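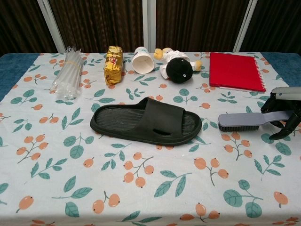 25 October 2025
By Glykeria Chatzigeorgiou

Our project looked at how patterned table coverings affect the time it takes people to find small items. Most of us tidy a desk or kitchen table without thinking about what is under the things on it. I compared a plain cloth with a floral one, using ordinary household and school items. On the pale floral cloth, with its green leaves and peach-orange berries, the red spiral notebook was an easy target, and so was the package in shiny gold foil. I expected more trouble with the bundle of clear plastic straws or tubes, where the print competes with the highlights on the plastic.

Each search was timed from the moment the item was named. I recorded 347 searches on the plain cloth and 388 on the floral one. The items were moved between rounds - otherwise people would learn the layout. Searches where someone asked for the name again were left out.

The Vermeulen room was used for both cloths, with the same lights on. The remaining weakness is the order of the rounds. Everyone started with the plain cloth, and I would change that in a second study.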